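# A locked door in Netitz 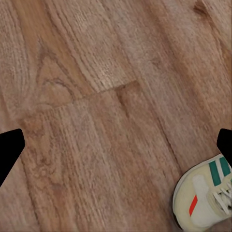 *Filed under: Equality & Everyday Life*

I've been meaning to write about the Netitz library business for a fortnight, and every time I sit down I get cross and go and make tea instead. So, with the kettle already boiled, let me try to get it all down in some sort of order.

My friend Mirjam Hofstetter has used a wheelchair for as long as I've known her. In January the town library moved into the old Eberhard building, and we were all terribly pleased (I was, anyway, I cried a bit at the opening, there was a brass band). The ramp is lovely and the lift works. The accessible toilet, though, is kept locked, and you have to ask for the key at the main desk, two floors down from the reading room where Mirjam likes to sit. At the desk she was asked, in front of a queue of people, whether she "really needed it" or could wait until the man with the key came back from lunch.

She waited. Then she went home and didn't go back for months, and I'm ashamed to say I only found out why in the summer, when I asked her what she was reading and she went quiet.

Well! Mirjam didn't want a fuss, and then quite suddenly she did. She wrote a letter, a very calm one, much calmer than mine would have been, and Verena Wyss helped her turn it into a petition. They hoped for a few hundred names. By the time it was handed in there were 2,405, and 2,009 of those were from Netitz itself, where I'd have said you couldn't get that many people to agree on the colour of the sky.

The council gave it five minutes at the end of a very long evening. Gion Riedl spoke against, politely enough, and said an unlocked door would mean mess and damage and that keys were normal practice in Plodport too. Olga Calvo asked him whether the other toilets were locked. They aren't. I don't think he had thought about it before, to be fair to him, and he did stay behind afterwards to talk to Mirjam, for longer than the item itself had lasted.

The upshot is a trial, starting on November 3, 2018, with the door left open during library hours and a sign that says so. Mirjam would like the word "trial" taken out. So would I, but she is more patient than I am, and she has already renewed her card and reserved a fat novel about bees.

If you'd like to write to the council, please do, and please be kind to the desk staff, who didn't make the rule.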